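Umance open day in Kardale, notes on the gripper demo
Board: End effectors and tooling
Page 1 of 1

fixture_plate
Posts: 2514
Posted February 13, 2020

Went to the Umance open day at the Kardale site. There was a thread here last month asking whether it was worth the drive if you already own one of their grippers. Short version: yes for the bench sessions, no for the talks. The talks were the same slides as the trade show.

Notes below are in the order of the tour. I only wrote down what I could check or ask someone about.

1. Reception and main hall
Two palletizing cells running on a loop, fenced, nothing new. The Bouazza stand was next to them with conveyors and guarding. They had the new light curtain bracket that was back-ordered in the fall. Sample in hand, price list on request. I requested it and have not received it.

2. Pad lab
Small room, one group at a time. They have a cycling rig that closes a finger pair on a steel bar and opens it again. The pad set on the rig had 2000 cycles on the card when we came in. I asked what the pass criterion was. Answer: no visible separation at the bond line under a loupe and no more than a set drop in holding force. They would not give the second number. The operator said the rig closes square every time, so it does not see side load. I think this matters for item 3.

3. Bench session with the hand-held gripper
The main reason I went. It is the Prenum finger set on a hand-held body with a camera looking down between the fingers. You do the task yourself, the tool records it, and the recording is used to teach the arm. We worked standing up at a pale wood table. The task at my station was flat plastic: frosted sheet, rounded corners, laid flat on the table. Approach with the fingers wide, come down over an edge, close, lift, set down again.

The first part of the task is harder than it looks on their video. With the fingers open wide you have a lot of bare table between the pads and not much sense of height. I touched down on the wood before the sheet on most of my tries. The guide said to keep the fingers open until the edge of the sheet is in the gap, and to steer from the pad corners, not from the middle of the view.

The pads at our station had seen use. Both have a seam along the upper edge where the outer layer meets the body, and on the left one the layer had started to lift. There is also a small flat tab on the lower inner edge of each finger. I asked about the tabs and was told "leave those alone". 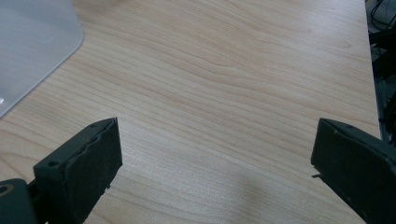
4. Playback on the arm
They took one recording from the group (someone else's) and ran it on an arm in the next bay. The arm came down on the sheet slower than the person had. Picked it up on the second attempt. The guide put the first miss down to the height offset between the two tables. No data shown.

5. Questions at the end
Payload on the hand-held body: not published. Weight of the finger pair with pads: 87 g on their scale, which I saw. Replacement pads: sold in pairs only. Cable exit: they know about it, a side exit is planned for March.

Happy to answer questions. I did not get to the vacuum room.

torque_stripe
Posts: 640

Thanks for writing it up. On the lifted layer, I would not call that wear. A seam that opens along the top edge first is usually a bonding issue. Wear shows up on the face. Polished patch in the middle, then grooves if you handle anything with a burr. The faces in your picture look dusty and matte to me, I don't see a polished area.

We had the same on an earlier Prenum set. Sent them back, got new ones, same thing a few weeks in. Third set was fine. I assume they changed the adhesive or the prep.

fixture_plate
Posts: 2514

Could be. I only had the one station to look at. The upper edge on the right one has the light line too but I did not see it lifting. If it was adhesive I would expect both to go at a similar rate, unless one side gets loaded more.

oldpendant
Posts: 178

One side does get loaded more. It is a hand-held tool. People lean it. Put a right-handed person on it all day picking flat sheets off a table and one finger hits the table first every time. The upper edge takes peel load when you drag. I don't think you can say anything about the adhesive from an open day tool that strangers have been hitting the table with.

torque_stripe
Posts: 640

Peel load from dragging would be at the tip edge that touches the table. Which edge is the tip in that view? From that camera position the upper edge in the picture may not be what is "upper" when you hold it.

oldpendant
Posts: 178

Fair point. It depends on how the camera sits on the body. If the camera looks down past the fingers toward the table, then the far edge of the pad is the tip end, and that is the one that would touch. So the edge with the seam would be the edge that hits. That supports what I said.

torque_stripe
Posts: 640

It supports both. A poor bond also opens first where it gets hit. The rig in the pad lab would settle it if they ran it with side load, and according to item 2 they don't.

mill_and_drill
Posts: 92

Different question. What are the little tabs for? Mold flash?

fixture_plate
Posts: 2514

I don't know. I thought flash at first, but there is one on each side, low on the inner edge, close to the same height on both. Flash is not usually that even. The guide was firm about not trimming them.

mill_and_drill
Posts: 92

The one on the left looks ragged to me. Right one is flatter. If it were a designed feature I would expect them to match. I trimmed something similar off a set of ours (other brand) and nothing changed.

sheetfeeder
Posts: 311

Please don't trim them on a Prenum set without asking. I have no drawing for this version so I can't say what they do, but support will ask if the pads were modified and the replacement is then at your cost. This happened to us over a much smaller cut.

On the task itself: I was at the same open day in the afternoon group and did not think the sheet was a good choice. Frosted plastic flat on a smooth table is close to the worst case for a two-finger gripper. You can only grip it by pinching across the width, or by getting a finger under the edge. Anyone in production would use suction. I would have liked to see a part that the finger set is meant for.

fixture_plate
Posts: 2514

I disagree on this one. If they had put out blocks we would all have picked them up on the first try and learned nothing about the tool. The sheet shows you what the finger edge can do. It also shows what the camera can and can't see. The wood grain barely shows through the sheet, so you can find its outline, but the contrast is low. Worth knowing before you buy.

sheetfeeder
Posts: 311

Worth knowing, agreed, but then they should show the success rate on the arm with that same sheet. One playback with a miss in it is not a number. My group also got one playback. Ours picked it up first time. Put the two together and you still have nothing you can use.

Did your station have the glare problem? Overhead lights in our bay gave a white spot on the plastic that moved around as you moved.

fixture_plate
Posts: 2514

Small glint on the sheet near the left of the view, not enough to bother me. The middle of the table was somewhat washed out. More of a nuisance was the tool's own shadow next to the right finger. It is soft, so you can't use it well for judging height, and it makes the wood grain harder to read on that side.

oldpendant
Posts: 178

Shadow is usable if you have one strong light off to the side. With diffuse light it is useless, as you say. We put a bench lamp at our station for this and the operators do better with it. Whether the recordings then transfer to a cell without the lamp is another matter, and I would want to test it first.

cable_chain
Posts: 57

Anyone know how they deal with cables at the table edge? In the picture there are some looped in the dark past the right-hand side. On our bench setup a loose loop next to the work area gets snagged about once a shift.

fixture_plate
Posts: 2514

I did not look at what those belonged to. There was equipment next to the table, below the height of the top. Nothing snagged while I was there. The hand-held body has its own cable out the back, and it does pull on your wrist. That is the one I asked about in item 5.

mill_and_drill
Posts: 92

Did they say if the side exit in March will fit the existing body or is it a new body?

sheetfeeder
Posts: 311

I asked that in the afternoon. Existing body, new rear cover, four screws. They expect some 40 minutes for the swap with the calibration. Calibration has to be redone because the camera cable is clamped in the same cover.

torque_stripe
Posts: 640

I have written to Umance support about the seam and asked if the pad lab can run a set with side load. Will post the reply here if they allow it. If anyone has a set that opened on the face side of the pad and not the edge, please post the batch code.

cable_chain
Posts: 57

Ours is a Prenum set from last year, no lifting so far, light use on cardboard. I will check the batch code when I am back on site.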